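Why Do Magnets Stick to Some Metals and Not Others?

Grab a fridge magnet and go on a hunt around your home! Try the fridge door, a soda can, a penny, a spoon and a paper clip. Some of them will grab the magnet with a click. Others won't care one bit, even though they're every bit as shiny. So what's going on in there?

Everything is made of tiny, tiny bits called atoms, and in some metals each atom acts like a teeny magnet all by itself. Iron is the superstar here. Nickel and cobalt can do it too. Inside a piece of iron, the atoms bunch up into groups, and everyone in a group points the same way (like kids in a marching band). Scientists call these groups domains.

In a plain old nail, the domains point every which way, so their pulls cancel out. Bring a magnet close and whoosh, lots of them swing around to line up! Now the nail is a magnet too, at least for a little while, and the two pull together.

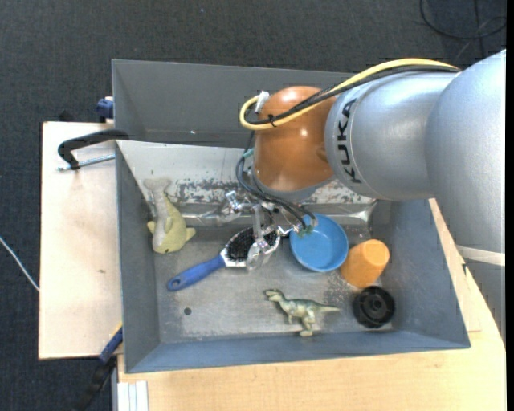
Saoirse Carroll wrote to ask why the magnet holds tight to her soup can but slides right off her soda can. Great question, Saoirse! Most soup cans are made of steel, and steel is mostly iron. Soda cans are usually aluminum, and the atoms in aluminum don't form those marching groups. Copper, silver and gold don't either, so a magnet is no good for finding pirate treasure. Sorry!

People have been playing with magnets for more than 2,000 years. The first ones were natural rocks called lodestones, and they must have seemed like magic.

Want to make your own magnet? Take a steel needle (ask a grown-up first) and stroke it with one end of a strong magnet, always in the same direction. Lift the magnet up high between strokes. Do it 46 times, which is how many Aidan Geraghty in Daly needed before his needle picked up a paper clip. Yours might take more or fewer, so keep testing!

Then drop your needle on the floor a few times and try it again. Did it get weaker? Bumps can knock the domains out of line.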